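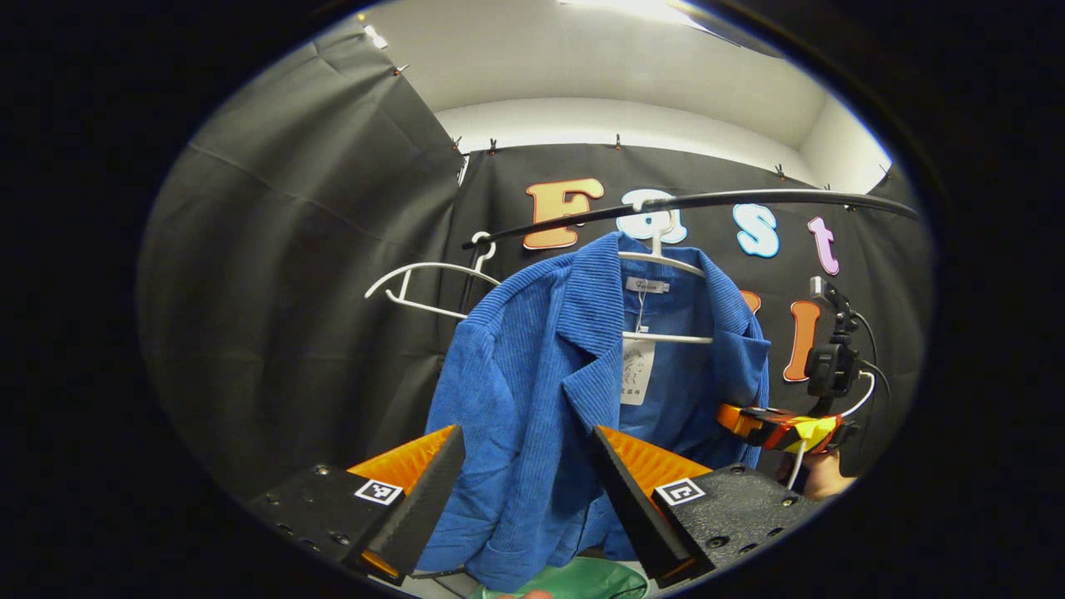 *Fig. 4. Corduroy jacket on a plastic hanger, tag still on.*

### 4. Hanging jackets on the Stakis rail

1. Unbutton the jacket. All of it, including the button you think doesn't matter.
2. Slide the hanger in through the neck opening, one shoulder at a time.
3. Settle the collar and let the lapels fall open. Corduroy has opinions about creases and will keep them until August.
4. Hook the hanger over the rail, then let go – slowly, the first time.
5. Leave the price tag hanging where it can be read, unless the jacket is already yours.

**Note:** The rail is curved, so an empty hanger may tilt. It is fine. Straighten it if you must; it will tilt again.

**Caution:** Maximum load is 10 jackets. Winter coats count as two, whatever Maëlle Girard wrote in the first edition.

Spare hangers come in packs of 50.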